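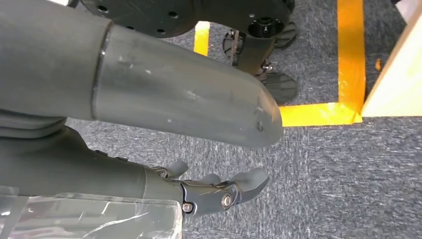 Rules for Sharing a Room with Robots

A robot that moves around can bump into people, so places that use robots have rules. Many of the rules are very simple.

One is tape on the floor. Yellow tape can mark where a robot should stand or where people should stop. At the Trorkino workshop, the rule is that visitors stay 3 big steps back from the tape while a robot is switched on.

Another rule is about hands. Robot fingers have joints, and joints can pinch. Keep your own fingers away from them, even when the robot is still. A robot that is still may only be waiting for its next command.

Every robot should also have a stop button that a grown-up can reach. Hilkka Eskola checks the buttons at Trorkino at 11 each morning. If one does not work, that robot stays off until it is fixed.

We use cookies to remember your settings. Accept | Change settings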